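Doltedano Covered Worktable, Large
Product code 163
Supplied by Geltent Furniture and Fittings, Trirkedholm

The Doltedano is a large worktable intended for shared rooms in schools, colleges and testing departments. It is supplied with a replaceable paper covering and a set of marking tape, so that the top can be divided into cells to suit the work in hand. The table is sold as a single piece and may be placed end to end with others of the same pattern.

Description

The top is flat, without a raised lip, and is designed to take a sheet of brown kraft paper drawn over the full working area. The paper protects the surface beneath and gives an even, non-reflective ground on which small articles are easily seen. Each table is delivered with 3 rolls of paper and 3 rolls of blue tape. Further rolls may be ordered separately under the Pálfi consumables range.

The height of the top is fixed at 86 cm, which suits standing work and the use of a high stool. Customers who require a lower table for seated use should ask for the Doltedano Low, which takes the same paper and tape.

Marking out

The usual arrangement is a grid of four columns, continued in rows along the length of the table. Lines should be laid after the paper has been smoothed and secured at both ends. Begin with the long lines and finish with the cross lines, pressing the tape down by hand from the centre outwards. A soft pencil may be used to mark the positions beforehand.

Cells need not be of equal size. Some customers prefer square cells throughout, while others leave a plain strip at the near end for paperwork. Where a grid is to be renewed often, we recommend that the measurements be written down and kept with the table.

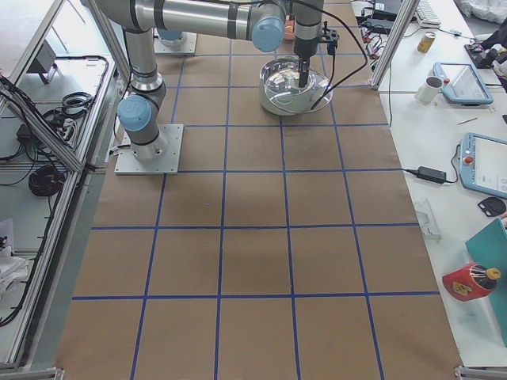

Glass bowls, jars and other vessels may be stood directly on the paper. The covering will accept small drips but it is not waterproof, and standing water should be wiped away promptly with a dry cloth. Vessels holding liquid should be filled only in part and should be kept well in from the sides of the table. Heated vessels require a mat, which is not included.

Creasing and dark patches will appear on the paper in ordinary use, most often in the cells that are used most. These marks do not affect the table itself. The covering should be changed when the tape begins to lift or when the paper has worn thin. Old tape should be removed together with the paper, and the two should not be separated for recycling unless local rules require it.

Side tables and shelving

A white side table is available for tools and everyday items that would otherwise crowd the main top. It is ordered separately and stands on its own feet. Open shelving on an aluminium frame can also be supplied for either long side. Cables and cords kept on the shelves should be coiled, and should not be allowed to hang where they may be caught.

Care of the top

With the paper removed, the top may be cleaned with a damp cloth and mild soap. Abrasive powders and solvents must not be used. Allow the surface to dry fully before fresh paper is laid.

Ordering and delivery

Orders are accepted in writing from schools, public bodies and registered firms. Delivery within Trirkedholm is included in the price; carriage elsewhere is quoted on application. The table is delivered in two parts and must be assembled by two persons. A spanner is supplied.

Orders for delivery in October should reach the sales office by Aug 31, 2015. Orders received after that date will be placed in the next production run.

Enquiries concerning sizes, shelving and quantity terms should be addressed to Firouzeh Sadeghi, Sales Office. Requests for replacement parts should be addressed to Lyle Esposito, Parts and Repairs, quoting the product code and the number stamped on the underside of the top.

Related items

Doltedano Low
Pálfi kraft paper, brown, single roll
Pálfi marking tape, blue
Side table, white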